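# Brinolham Perforated Wall Panels, Red Plaid

Printed perforated panels for the back and sides of a bench, craft table or utility nook. Sold singly or as a three-wall set.

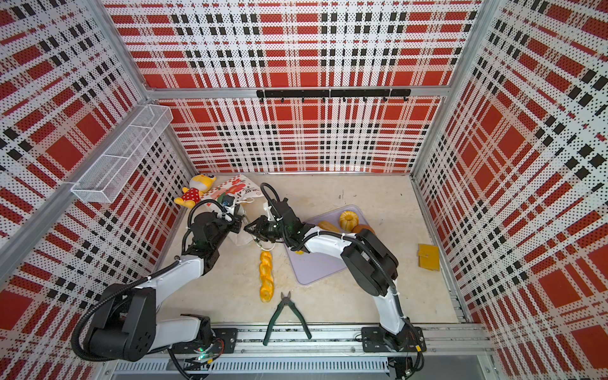 The Brinolham panel is a wall panel first and a storage panel second. It takes hook rails, wire baskets and small shelves, and it covers a plain wall with a pattern people will notice. The print is a large plaid in red, white and black. If you want something quieter, the same panel comes in plain white and in gray under the Ondeo name, and the fittings are the same for all of them.

## What you can order

- **Single panel.** One printed panel with eight screws and caps.
- **Three-wall set.** One back panel, two side panels and the corner posts.
- **Hook rail, black.** Fastens to the back or a side. Hooks are part of the rail and don't come off.
- **Wire shelf basket, white.** Long and rectangular, with thin wire partitions.
- **Top beam, aluminum.** Runs across the top of the back panel. Needed for the three-wall set if it isn't going against a solid wall.

The work surface isn't included with any of these. Most tables and benches will do as long as the top is flat and the legs don't rock.

## Sizes

The standard back panel is 126 cm wide. Side panels in the set are the same width, so the floor plan is square. Panels can be trimmed on the bottom edge only. The top edge is folded and should be left alone, and the side edges have to meet the posts.

Customers sometimes ask for a wider back panel. We don't make one. Two standard panels can be joined with a center post, and the plaid will line up if both panels come from the same print run. Say so in the order notes and we'll pull them from the same batch.

## The print

The plaid is made of large red rectangles crossed by white bands, with rows of small black squares. It's printed on the front face only. The back is unprinted.

The holes go straight through the print. On the white areas they show up as fine black dots, and from across a room they make the white look a little softer than it is on the color card. People who order from the card alone should keep that in mind. A sample piece costs $7 and the price comes off your order if you go ahead.

Red is a strong color next to a light work surface. Small parts and tools are easy enough to find on a beige or pale gray top. We'd avoid a patterned top with this print. There is already a lot going on.

## Fitting the hook rail

The rail goes on last, after the panels and the top beam are up. Just below the beam is the usual position. Centered looks best on a single back panel, but anywhere along the row of holes will work.

1. Hold the rail against the panel and mark the two end holes.
2. Push the screws through from the front and start the nuts by hand.
3. Check with a level.
4. Tighten the ends, then the middle.

Don't use a power driver on the nuts. The print can crack around the hole if they're overtightened, and cracked print isn't covered.

The hooks are small. They suit scissors, tape rolls, brushes, keys, measuring spoons and light hand tools. A claw hammer will hang on them but it swings and marks the panel. For heavier tools use the Naneo double hook, sold separately, which spreads the load over two rows of holes.

## Fitting the wire basket

The basket hangs on either side wall. It has four clips on the back, and all four have to be engaged before anything is put in it. You'll hear each one click. To take it down, empty it, lift it straight up and pull the bottom edge toward you.

The partitions are fixed. They keep bottles upright and stop small boxes from sliding to one end, but anything thinner than a pencil will drop through the wire. A strip of shelf liner fixes that. Cut it to fit each section and lay it flat.

If you mount the basket low, leave enough room above the work surface to get a hand and a cloth underneath. Crumbs, thread and sawdust all collect there.

## Corner posts and top beam

The posts and the beam are plain silver aluminum with no coating. They can be cut with an ordinary hacksaw and a fine blade. File the cut end before fitting it, as the edge will scratch the print on the way in.

Put the back panel up first and leave the corner screws a half turn loose. Add the left wall, then the right. Once both sides are standing, square the corners and tighten everything from the bottom up. Two people can do this in an afternoon. One person can do it too, with a couple of clamps and some patience.

## Cleaning

Wipe with a damp cloth and mild dish soap. Dry it afterward, paying attention to the holes. For dust, a vacuum with the soft brush works better than a cloth, which tends to push it into the perforations.

No bleach, no scouring pads, no acetone. Rubbing alcohol on a cotton swab takes off most ink, but try it on the bottom edge first.

## Prices

| Item | Price |
|---|---|
| Three-wall set, red plaid | $294 |
| Hook rail, black | $43 |
| Sample piece | $7 |

For single panels, baskets and top beams, please ask for a quote. The price depends on how many you take. Freight is extra on all full-size panels. Rails and sample pieces go by regular mail.

## Questions we get

**Will it stand without a wall behind it?**
Yes, as a three-wall set with the top beam fitted and the posts fixed to a bench or base. A single panel needs to be screwed to something.

**Can I use hooks from another brand?**
Many will go in. Some are a loose fit and fall out when you take the tool off. Worku hooks from the older catalog fit properly, and we still have a few bags of them.

**Is it magnetic?**
No.

**Can the panels go outdoors?**
A covered porch is fine. In direct sun the red will fade before the black does, and we don't replace panels for fading.

**Can I put it behind a stove?**
No. The print isn't made for heat or grease spatter. Behind a sink is all right if it's wiped down regularly.

**Do the side panels come left and right?**
They're identical. Turn one end for end. The plaid still meets at the corners.

## Returns

Unused panels can come back within 30 days in the original carton. We can't take back anything that has been trimmed or drilled. Check the corners of the carton before signing for it, and if one is crushed, write that on the driver's slip.

Orders and fitting questions go to Kęstutis Sproģis at the Brinolham counter. Please have your wall measurements ready and know whether your bench top is fixed or can be moved.

Page updated 09/03/2018. The plain white panels are out of stock in the full width.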